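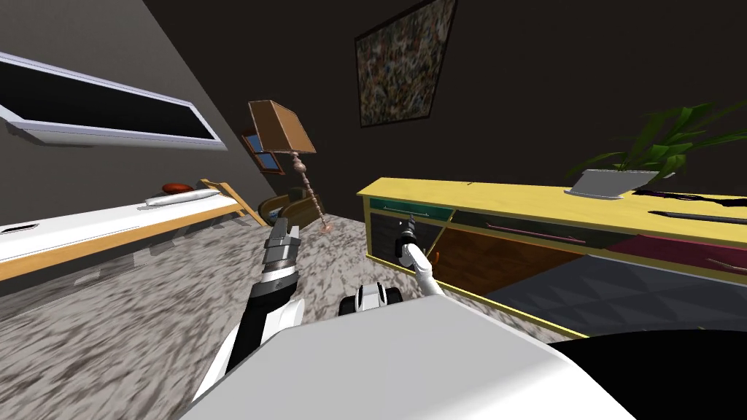 Quiénes somos

¡Hola! Soy Sixten Dahlgren y llevo Komance, un despacho pequeñito de Cledusberg que ayuda a colegios, talleres y laboratorios a comprar robots sin arruinarse por el camino. No los fabricamos ni los vendemos, y tampoco cobramos comisión de quien los vende. Lo nuestro son los presupuestos, los calendarios y (confieso que me encanta) las hojas de cálculo larguísimas.

Empecé en esto cuando trabajaba en compras en Skisholm y me tocó pedir un robot de dos brazos. Firmé el pedido tan contento, y luego fueron apareciendo las pinzas de repuesto, el seguro, la formación, la toma de corriente que había que mover... ¡Un mes de febrero para olvidar!

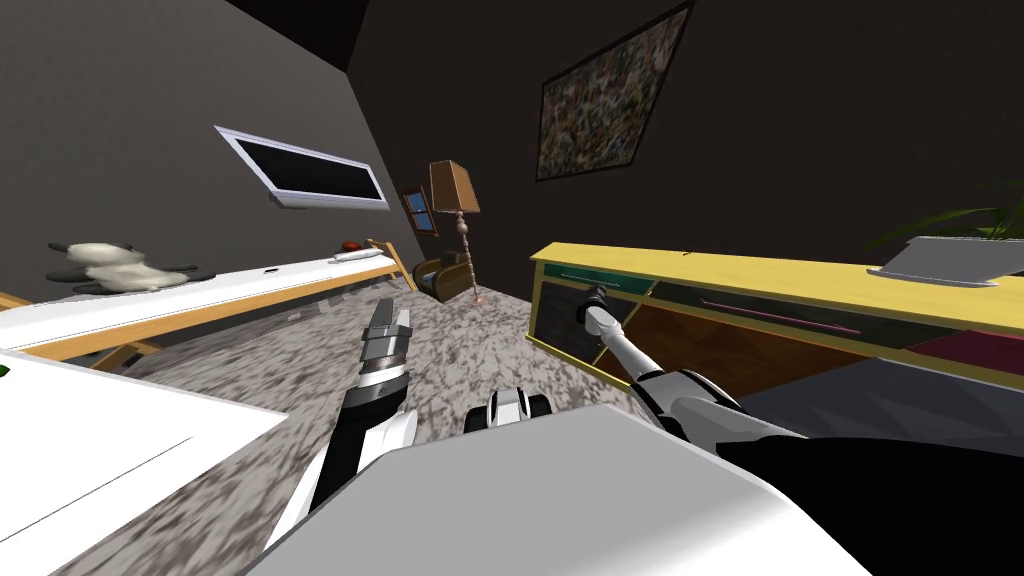

Por eso ahora casi todos nuestros proyectos arrancan en simulación. Montamos una habitación virtual con sus muebles, su moqueta y sus cajones, metemos el robot dentro y miramos si llega adonde tiene que llegar. Un sofá mal puesto en el ordenador se cambia en un minuto; un brazo demasiado corto ya pagado es otra historia, y de las caras.

Con lo que sacamos de ahí preparamos la lista de compra. Separamos lo imprescindible de lo que puede esperar al año siguiente, y cada línea lleva su plazo de entrega y su mantenimiento a 5 años.

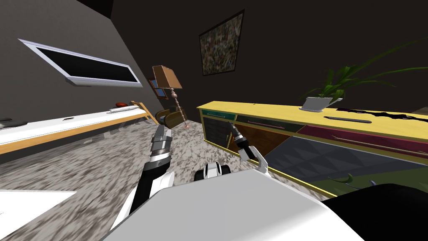 De la parte técnica se encarga Ramasamy, que discute conmigo por cada cajón y suele ganar. Entre los dos hemos revisado ya 49 planes de compra, desde una sola pinza hasta salas completas, y todavía nos hace ilusión abrir uno nuevo.

¿Cuánto cuesta? La primera consulta son 200 euros, y si luego seguimos adelante te los descontamos del proyecto. Trae lo que tengas, aunque sea una servilleta con cuatro garabatos y una cifra que te haya dado tu jefa.

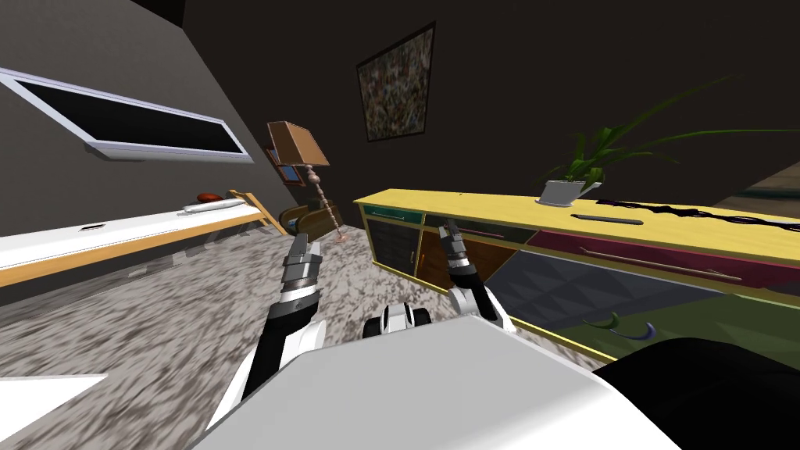 Los martes por la tarde dejamos la puerta abierta para quien quiera ver una simulación en marcha y preguntar lo que sea, con café incluido (el café es flojo, aviso). Si te pilla lejos, escríbenos por el formulario de contacto y buscamos un hueco para hablar por videollamada.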